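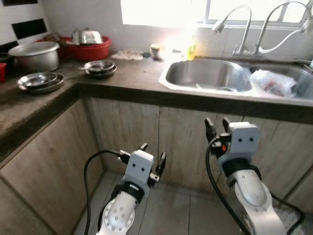

Chapter 6

Choosing a Two-Armed Kitchen Assistant

A two-armed kitchen assistant is sold in one of two ways: as a finished machine with a service contract, or as a kit which the buyer puts together and sets up. This chapter looks at one of each. The Griris is hired by the month and arrives ready to work. The Rilter is a kit, bought outright, and the buyer has to find a place for it and teach it the room. Both are meant for the washing-up end of a kitchen, and the first question to ask of either is where the arms will have to go. A double-bowl sink with two tall gooseneck taps behind it is harder to work at than a plain single bowl, as each tap is an obstacle that the arm must pass over or go round. A countertop that turns a corner, with plates stacked on one side of the turn and the sink on the other, asks for a longer reach than a straight one. Cupboard doors below the counter matter less, provided the machine isn't expected to open them.

Readers who worked through Chapter 5 will remember the distinction between reach and useful reach. Makers quote the first. The Rilter handbook gives 966 millimetres from shoulder to fingertip, measured with the arm straight out. An arm that is straight out can do very little except point. It can't tilt a bowl or come down on a plate from above, and it has no slack left to move round a pot that stands in the way. When you compare products, find out how far the gripper can go while it is still able to turn freely. If the maker doesn't give that distance, ask for it in writing before you order.

The second question is what the grippers will be asked to hold. Kitchens are full of things that were shaped for hands.

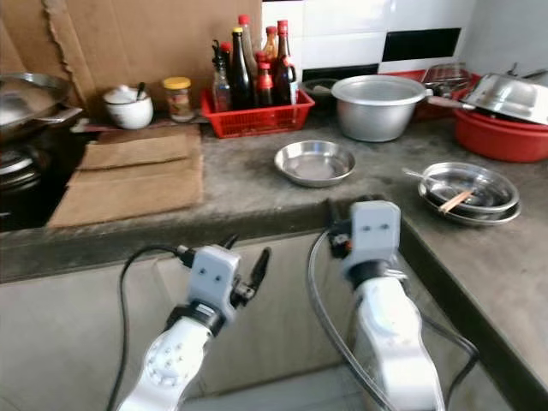 A stack of steel plates is difficult for a two-fingered gripper, as the rims lie close together and the fingers need a gap to get into. Chopsticks or a spoon left across the top plate add to the trouble and should be dealt with first. A shallow bowl standing alone on the counter is a fair starting task. Sauce bottles in a basket come somewhere between the two: the necks are easy to hold, but the bottles stand close to one another and the fingers may knock the next one over.

Steel brings a problem of its own. It reflects light, and a camera may misjudge where the edge of a shiny bowl is, most of all near a bright window. Griris includes a blind in its hire price. Rilter leaves the matter to the buyer.

The third question is cost. The Rilter kit is priced at 3,000 pounds, without the stand. The Griris costs less in the first year and more after that, and the contract runs for at least 2 years. Sutherland, the dealer for both, charges separately for a site visit. We think the visit is worth paying for in any kitchen where the counter is crowded.

Spare fingers are sold by Fitine and fit either machine. They wear at the tips and should be checked every month.

Section 6.1 begins with measuring the counter. You will need a tape measure, a sheet of squared paper and a list of everything that normally stands on the worktop, including the things that are put away when visitors come.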